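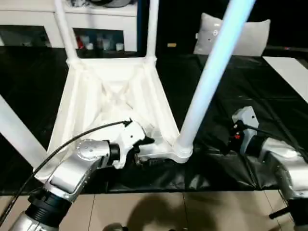 A white plastic chair, turned upside down on a table.

Soltivo opens order book for custom pergolas and garden screens

GRARITZ, March – Soltivo, a maker of outdoor wood structures, is now taking orders for its new range of custom pergolas and garden screens. The range has the name Imura and it is built in the company's workshop in Graritz.

Every Imura pergola is made to the measure of the place where it will stand. The customer can choose between a free-standing model with four posts and a model that is fixed to the wall of the house. Both can be delivered with a flat or a sloped roof, and with open slats or closed boards. The wood is larch or oak, and 14 colors of stain are offered. Customers who prefer the natural color can also order the wood without stain – it will then turn gray with the years.

The garden screens are made of the same wood as the pergolas. They are available in two heights and can be used to separate a terrace from the neighbor's garden, to hide the trash cans or to give support to climbing plants. The screens can be ordered alone or together with a pergola.

The first drawings for the range were made together with the design office Kongkaew, which has worked with Soltivo before on a series of garden gates. The office wanted thinner posts than is usual for this kind of structure. For this reason the corner joints were drawn again several times, and they are now held by hidden steel plates.

Soltivo has also made its workshop larger for the new range. The hall in Graritz has received 400 square meters of additional floor, with a separate room for staining and drying.

An order begins with a visit to the garden, where the ground and the position of the sun are checked. After this the customer receives a drawing and a fixed price. Delivery is possible five weeks after the drawing is approved, and installation normally takes two days. Customers with their own builder can order the parts as a kit, with all holes already drilled.

Wood samples and the price list can be requested from the Soltivo office in Graritz. The showroom garden is open from April, and visits are possible by appointment.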